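Masking tape vs painter's tape for laying out quilt blocks

patchbox82
I have a wall hanging to lay out by April and no design wall. Thinking of marking a grid on the dining table. Does painter's tape leave anything on the wood? Table is from my grandmother so I don't want to find out the hard way.

Limer
Cover the table first, then tape the cover. I use brown paper off a roll and the blue tape goes on that. Pull it tight or your squares drift.
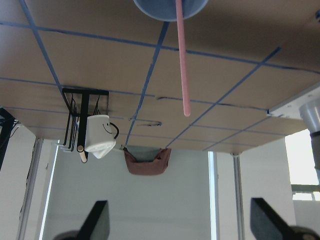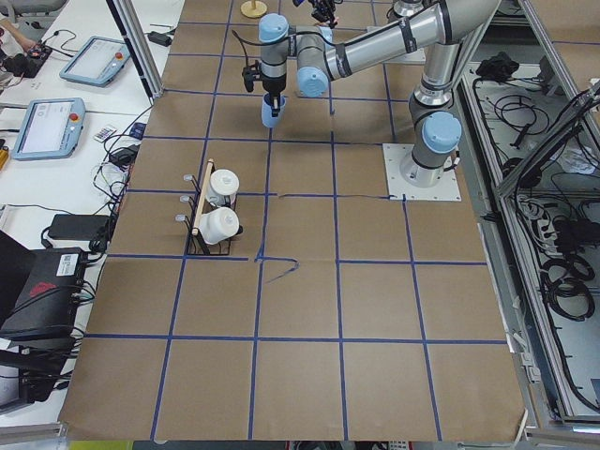
Blue tape over brown paper in the next two as well.

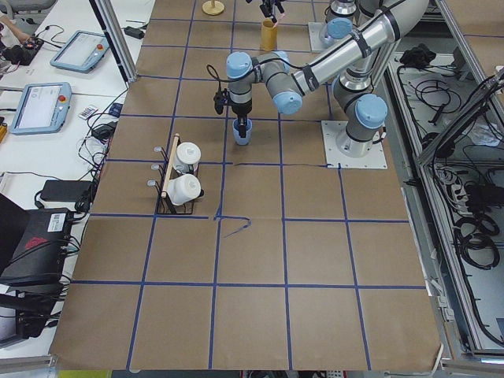
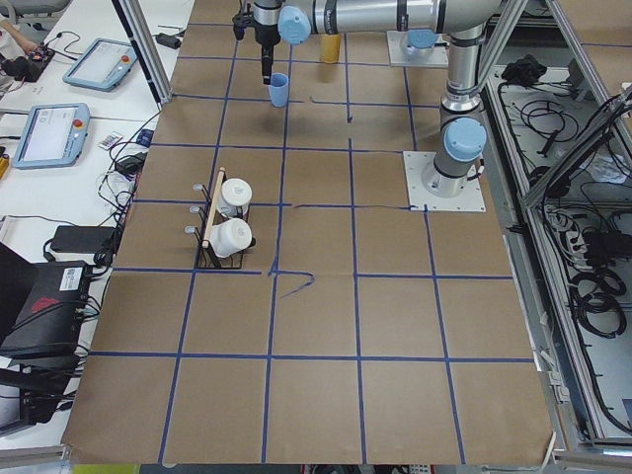

Photo credit: Rorkisstead workshop pages, 10 August 2019

Limer
The loose curl of tape in the last two is what you want to watch for. Press the crossings down hard with your thumbnail.

dafis_sews
I don't agree about paper. It slides and it creases, and fabric won't grip it. Flannel-backed tablecloth, fuzzy side up, 7 dollars. Draw the grid on with a washable marker.

Limer
Marker near light fabric - no thanks. Tape the paper under the table edge and it stays put. Mine lasted 9 weeks.

dafis_sews
Washable means washable. I've done two queen size tops that way.

patchbox82
My squares finish at 9 inches, so do I space the grid at 9 or at the cut size?

Limer
Cut size. You're laying out unsewn pieces.

dafis_sews
Agree on that one. Listico has the flannel cloths in the kitchen section, not with the fabric.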